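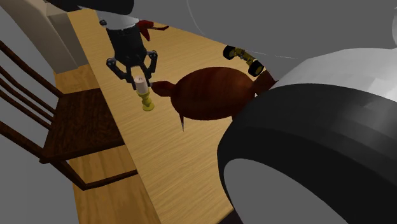
Jekon Household Tasks: Tabletop Clearing Set

Data card. Issued by the Munshi programme on Tuesday, September 13, 2022. Maintainer: Selvaraj Bandara.

Purpose

The Jekon set was prepared to help answer a plain question: can a robot arm with two fingers clear a domestic table to a standard that a householder would accept? It covers picking up, moving and setting down small objects. It is offered to research groups and to firms assessing whether such work can yet be handed to a machine.

Contents

The set holds 90 simulated episodes across 14 tasks. All were rendered in the Wona simulator; no physical robot was used. Each episode includes a written instruction, the arm's joint positions, the gripper opening and two camera views, one of them looking along the fingers. Table tops, furniture and objects vary between tasks.

The candle task

The instruction for this task is "pick up the candle". The candle stands in a yellow candlestick on a wooden table, with other objects close by, among them a large reddish-brown figure. The arm must bring its fingers down on either side without disturbing the neighbours.

Candles are a fair test of ordinary tidying. The candle and its holder are treated as two separate objects in the simulator, and a grip on the upper part may lift one without the other. An episode counts as a success only if both leave the table together and remain upright for six seconds.

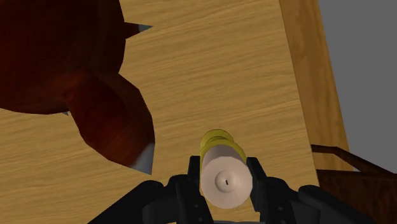 The position of the fingers at first contact is recorded separately from the result, so that users may study a sound grip followed by a poor lift, or the reverse. Contact with any other object is logged but does not by itself count as a failure.

Findings to date

The baseline controller supplied by Dastanus completed almost 14 per cent of the episodes without correction. Most failures arose where objects stood near one another. On this evidence the programme does not consider unattended table clearing to be ready for use in the home.

Known limits

Friction and weight are estimates. Flames, hot wax and breakage are not modelled. Liquids and cloth are excluded – both are planned for a later release. Results obtained in simulation should not be quoted as evidence of safety around people or pets.

Use and changes

The set may be used for research and teaching, provided that the release number is cited. Episodes withdrawn in May remain listed in the change log but should not be used for scoring. Corrections should be sent to the maintainer with the episode number and the task name.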